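Tzanetos Live Tapes — data card

Setlists, track timings and tape notes for one band, put together by one fan. Version 2. Last touched Apr 12, 2020.

What this is

A set of plain CSV files covering the live recordings of Tzanetos, the slow loud guitar band from Lorkville. Not the audio. Please stop asking for the audio, I don't have permission to share it and most of the tapers don't want it up. What you get is what was played, in what order, how long it ran, and how good the tape sounds.

1015 rows in the main file. One row = one song played on one night. If they played Zasham twice in a set (they did this more than you'd think) that's two rows.

Files

songs.csv — the main one
shows.csv — one row per show, venue, date if known, who opened
tapes.csv — one row per source tape, with generation and a grade
aliases.csv — early titles mapped to the record titles

Columns in songs.csv

show_id — matches shows.csv
position — place in the set, encores keep counting up, no reset
title — as on the record. Unreleased stuff gets whatever the band called it on stage
length_sec — first note to last note, tuning and chat not included
segue — y if it runs straight into the next one
tape_id — where the timing came from
notes — free text, messy, sorry

Where it came from

Mostly cassettes, traded by mail. Some minidisc later on. Setlists checked by ear against the tape, start to finish, headphones on. Paper setlists only used when the tape was missing a side, and those rows say "paper" in notes and have no length.

Timings done by hand in an audio editor. Trudevura always fades into feedback and there's no clean end to it, so I stop the clock when the drums stop. Do the same if you send corrections or the numbers wont match.

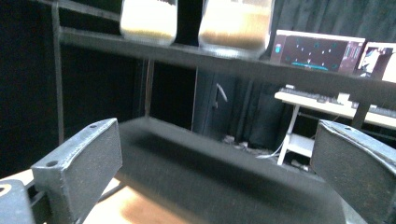 Grades

A — clear, you can hear the bass
B — fine, some hiss or crowd
C — rough but you can tell the song
D — only kept because nothing else exists for that night

Grades are my ears and nothing more. I like hiss. Somebody raised on clean soundboards would knock most of the B tapes down one.

Known problems

16 shows have no date, just a month or a season. Left blank in the date column, see notes. Do not fill these in from the old fan site, it mixed up the two May tours and everybody copied it since.

Tape speed. A lot of the early cassettes run fast. I corrected pitch where there was a keyboard to tune against, otherwise left alone and marked "speed?" in notes. Don't do anything clever with length_sec on those rows, the average for Zasham gets dragged way down if you leave them in.

Covers are titled as the original song. No artist column yet. I know.

Side flips. On the longer tapes a song gets chopped where the taper turned the cassette over. Length is left empty when that happens, I don't guess at the gap.

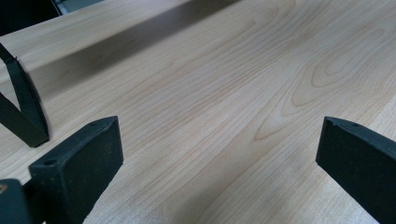
Also the alias file is behind. Half of the second record went by joke names for a year before it came out, and the singer changed them from night to night. If a title in songs.csv looks like nonsense, check the shows on either side of it, usually you can work it out. There are 20 I still can't place. They're in under the joke name with a question mark after.

Loading it

UTF-8, commas, header row on top. Quotes around anything with a comma in it. Empty means unknown, zero never means unknown. Spreadsheet programs will try to turn some show_id values into dates — import that column as text.

Corrections

Open an issue with the show_id, position, and what you heard. Say which tape you were listening to, different sources cut off at diffrent spots. Memory of being there is welcome in shows.csv notes but it doesn't overrule a tape.

License

Do what you like with the tables, credit is nice. The songs belong to the band. Buy the records, the first one is back in print and sounds great loud.

To do

artist column for covers
finish aliases
second pass on all the D tapes
split encores out properly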